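Home Textiles, Unit 4: Looking After Cotton and Linen
Handout for Tue 23 August

Welcome back, everyone! Last time we got a bit carried away with wool (my fault, I could talk about it all day), so today we go straight to the plant fibers. Cotton and linen are both mostly cellulose, and both are stronger wet than dry - a nice thing to remember when you're nervous about washing an old tablecloth.

Shrinkage comes mainly from tension put into the cloth during weaving and finishing. Warm water lets the yarns relax, and the cloth draws in. Wash your yardage before you cut it, please, even the pretty pieces.
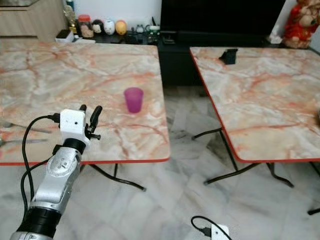 Linen likes to be ironed while it's still a little damp, on the wrong side if the color is dark. For next week, read the Hebden chapter on starches and bring one cotton swatch, 10 inches square, with the edges finished any way you like.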